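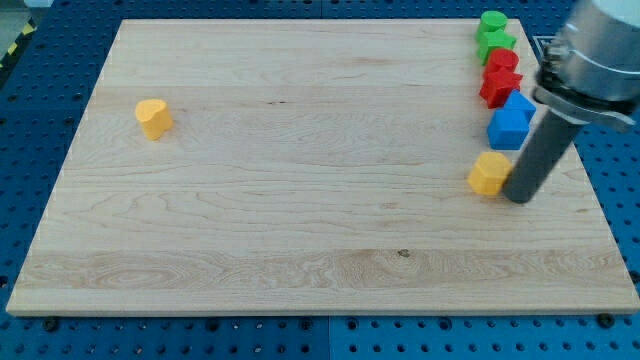
The ending was wrong, Amber De Smet wrote, and so was most of what came before page 96, but she wanted to see it again.

Selma read the letter standing up in the hall with her coat on. It was typed, a page and a half, on Jusemano Press paper with the old Kurbridge address crossed out and the new one written over it in blue ink. She read it a second time at the kitchen table. Then she put it under the fruit bowl and made rice.

She had sent the manuscript in October. It was 318 pages and it was called *The Ferry Office*, and it was about her grandfather, who had sold tickets in Cekomow until the bridge opened. She had worked on it for nine years, mostly before breakfast. She taught English at the high school and graded at night.

She called the number at the bottom of the letter during her free period.

"You got it," Amber De Smet said. "Good. I was afraid I'd been too short with you."

"It was a page and a half."

"I usually send a card."

Selma had the letter in front of her, with her own notes in the margin. She asked about the first ninety-six pages. She said that was where the family was, the marriage and the move and the two brothers who stopped speaking.

"I know what's in them," Amber said. "I read them. He doesn't sell anybody a ticket until page 97. I wanted to be in the office."

"The brothers matter later."

"Then I'll find out about them later."

A bell rang and Selma had to go. On the way up the stairs she thought of four good answers. She gave her sophomores a paragraph to write on any room they had been afraid of, and while they wrote she took out a sheet of paper and subtracted 96 from 318. It came to 222. It had taken her most of four years to write those pages.

She didn't touch the book for two weeks. She cleaned out the closet in the back bedroom. She drove to her mother's and put up the storm windows, and her mother asked how the story was coming, and she said it was with an editor.

"Is she going to print it?"

"She wants me to take out the first part."

"Which part is that?"

"You and Dad. The apartment on Pell Street. Uncle Emir."

Her mother held the ladder and thought about this.

"I was wondering what you put about Emir," she said.

"You never asked."

"Well, I was wondering."

They had coffee afterward and her mother told her something she hadn't heard before. When the bridge opened, the company had let her grandfather keep the office for one more winter, with the heat on and nothing to sell. They had forgotten to send anyone to close it. He went in every morning at six. He brought a newspaper. People who had bought tickets from him for years walked by on their way to the bridge, and some of them came in and sat down for a while, and in the spring a man came with a padlock and was embarrassed.

"Why didn't anybody tell me that?" Selma said.

"You had him retiring. You read me that page. He got the clock and there was a cake. I thought you wanted it that way."

"I made up the cake."

"I know you did. It was a nice cake."

Selma drove home with the radio off. It was after nine when she got in. She took the manuscript out of its box and put the first ninety-six pages back into the box and put the lid on. Then she read from page 97, which began in the middle of a morning with a woman asking for a round trip and not having the right change. It was strange to come to him that way. She didn't know who he was and neither did the woman. By page 110 she had found three sentences that explained things from the part in the box, and she crossed them out. She was up until one.

The cake went on the second night. The clock stayed, since he had really gotten one, but she moved it to the wall of the office and let it run through the winter.

There was a used bookstore in Kurbridge called Matić where Amber De Smet liked to meet people, because her own office had one chair. They met there in the spring. Amber was older than she sounded, with a canvas bag over each shoulder, and she had a cold. She had already read the new version. She took it out and set it on a stack of atlases.

"The winter is good," she said.

"Thank you."

"I mean it's very good. Where was it before?"

"I didn't have it before."

Amber blew her nose and turned to a page near the back. She had marked the place with a bus transfer. "The man with the padlock. He apologizes twice. I'd let him do it once."

Selma looked at the page. The first apology was at the door and the second was out on the steps, after the lock was on. She had gone back and forth over it.

"Which one?" she said.

"I don't know. It's your grandfather."

The owner came by and asked if they were buying anything. Amber said they were thinking about it. Selma picked up a paperback from the nearest shelf, a guide to river birds, and paid for it, and he went back to the register.

"Do you still have the rest?" Amber asked. "The brothers and all that?"

"In a box."

"How many pages?"

"Ninety-six."

"Hold on to it," Amber said. She had found a pencil and was looking for something to sharpen it with. "All right. The steps or the door. Read me both."

Selma pulled the manuscript over and read her the door first.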